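3. 시연 데이터의 수집

3.1 수집 환경과 작업 정의

본 절에서는 정책 학습에 사용한 시연 데이터의 수집 절차를 기술한다. 모든 시연은 Pendside 연구동에 설치된 동일한 작업 셀에서 기록하였다. 작업 셀은 흰색 작업대와 이를 둘러싼 밝은 회색 벽 패널로 구성되며, 두 손가락 그리퍼를 장착한 로봇 팔 한 대를 사용하였다. 기록 소프트웨어로는 자체 개발한 Temba를 사용하였고, 관절 각도, 그리퍼 개폐 명령, 고정 카메라 영상을 공통 시각 기준에 맞추어 저장하였다.

작업은 뚜껑이 있는 소형 용기를 중심으로 정의하였다. 하나의 에피소드는 용기 안에 물체를 넣는 작업, 용기에서 물체를 꺼내는 작업, 뚜껑을 여닫는 작업 가운데 하나에 해당한다. 세 작업은 동일한 물체 집합을 공유하므로, 초기 영상만으로는 수행할 작업이 결정되지 않는 경우가 있다. 이에 따라 각 에피소드에는 작업 지시문을 함께 부여하였으며, 지시문은 시연 시작 전에 확정하고 이후 수정하지 않았다.

용기 작업을 선택한 이유는 접근 방향의 제약에 있다. 평면 위의 물체를 집는 경우 그리퍼는 비교적 자유로운 방향에서 접근할 수 있으나, 용기 내부의 물체를 집을 때에는 손가락이 벽면과 물체 사이의 좁은 공간으로 진입하여야 한다. 예비 실험에서 평면 작업만으로 학습한 정책은 용기 가장자리에서 하강을 멈추거나 손가락으로 벽면을 밀어내는 경향을 보였다. 본 연구에서는 이러한 실패를 줄이기 위하여 용기 내부 접근 구간의 시연 비중을 높였다.

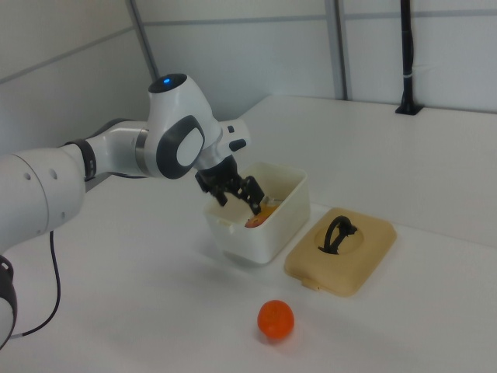

그림 2. 용기 작업의 수집 환경. 그리퍼가 열린 용기 안으로 내려가 있으며, 뚜껑과 주황색 공 모양 물체는 작업대 위에 놓여 있다.

초기 배치는 매 에피소드마다 변경하였다. 용기의 위치와 회전각, 뚜껑의 위치, 물체의 위치는 Rultent 배치 생성기가 제시한 값을 따르되, 조작자가 작업대 위에 수동으로 배치하였다. 배치 오차는 별도로 보정하지 않았다. 예비 분석 결과, 수동 배치에서 발생하는 작은 편차는 학습된 정책의 성능을 저하시키지 않았으며, 오히려 뚜껑의 회전각에 대한 과적합을 완화하는 것으로 나타났다. 생성기가 제시한 배치에서 로봇 팔의 도달 범위를 벗어나는 경우에는 해당 배치를 폐기하고 새로운 값을 생성하였다.

3.2 조작자와 시연 절차

시연에는 조작자 8명이 참여하였다. 조작자 교육은 Halima Were가 담당하였으며, 교육 과정은 작업 규칙 설명과 연습 시연 20회로 구성하였다. 연습 시연은 학습 데이터에 포함하지 않았다. 모든 조작자는 동일한 원격 조작 장치를 사용하였고, 한 회의 연속 수집 시간은 40분으로 제한하였다. 제한 시간이 지나면 다른 조작자와 교대하였다.

조작자에게는 속도보다 동작의 일관성을 우선하도록 지시하였다. 특히 용기 진입 직전에는 손가락의 방향을 먼저 맞춘 다음 하강하도록 하였고, 하강 중의 큰 회전은 허용하지 않았다. 반면 접근 경로 자체는 지정하지 않았다. 경로를 고정할 경우 데이터의 분산이 지나치게 줄어들어, 실행 중 외란이 발생하였을 때 정책이 회복 동작을 생성하지 못하는 문제가 관찰되었기 때문이다.

파지에 실패한 에피소드의 처리 기준은 다음과 같다. 조작자가 동일 에피소드 안에서 재시도하여 작업을 완료한 경우에는 전체 구간을 유지하고, 실패 시점과 재시도 시점에 표식을 부여하였다. 물체가 작업대 밖으로 떨어지거나 용기가 전복된 경우에는 에피소드를 중단하고 학습 데이터에서 제외하였다. 중단된 기록은 삭제하지 않고 별도의 저장소에 보관하였으며, 5절의 실패 검출 실험에서 음성 예시로 활용하였다.

3.3 검수와 데이터 구성

수집된 기록은 두 단계로 검수하였다. 첫 단계에서는 시각 동기 오류, 영상 누락, 관절 값의 불연속을 자동으로 검사하였다. 둘째 단계에서는 Victor Makori를 포함한 검수자 2인이 영상을 독립적으로 확인하고, 작업 지시문과 실제 수행 내용의 일치 여부를 판정하였다. 두 검수자의 판정이 다른 경우에는 합의를 거쳐 최종 판정을 정하였으며, 합의에 이르지 못한 에피소드는 제외하였다.

검수를 통과한 에피소드는 총 638개이다. 이를 Brurnico 데이터셋으로 명명하고, 이하의 모든 실험에서 동일한 판본을 사용하였다. 학습용과 검증용의 분할은 에피소드 단위가 아닌 수집 회차 단위로 수행하였다. 같은 회차의 에피소드는 조명 조건과 조작자가 동일하므로, 에피소드 단위로 분할할 경우 검증 성능이 과대평가될 수 있다.

반투명 용기를 사용한 데 따른 관측상의 한계도 존재한다. 용기 바닥에 놓인 물체는 시점에 따라 앞쪽 벽면에 일부 가려지며, 내벽에 비친 물체의 색이 물체의 경계로 잘못 인식될 수 있다. 본 연구에서는 이를 보정하기 위한 별도의 영상 처리를 적용하지 않았다. 해당 조건이 정책의 파지 위치 추정에 미치는 영향은 4.3절에서 불투명 용기 조건과 비교하여 분석한다.

3.4 행동 표현

행동은 그리퍼 말단의 상대 변위와 개폐 명령으로 표현하였다. 절대 좌표를 사용한 초기 판본에서는 용기 위치가 학습 분포의 경계에 가까울수록 하강 위치의 오차가 증가하였다. 상대 변위로 변환한 이후 이러한 경향은 완화되었으나, 정지 구간이 긴 시연에서는 변위가 0에 가까운 행동이 과도하게 포함되는 문제가 남았다. 이에 에피소드 시작부와 종료부의 정지 구간을 제거하고, 파지 직전의 정지 구간은 원래 길이대로 유지하였다.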